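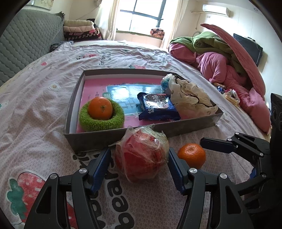 Pullamberg, März, 14:20 Uhr

Heute mit beiden Handgreifern an der Kiste. Die Mandarinen sind ein Traum, so saubere Griffe hatten wir noch nie! Bis zu 44 Durchgänge will Halima Ojo für Curville haben.
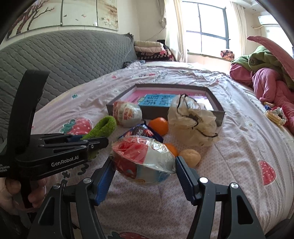
Warum zwei Greifer? Weil der Kurs auch Übergaben von links nach rechts auswerten will.

Knisterfolie bleibt spannend, da zählt der Winkel der Backen. Drei neue Winkel notiert, Tabelle liegt im Ordner Drestgate.

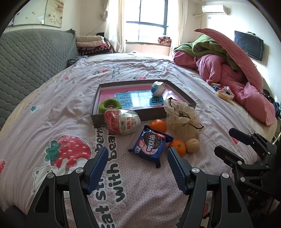

Bukola Odukoya meint, wir sollten langsamer schließen. Probiere ich gleich aus, freu mich drauf!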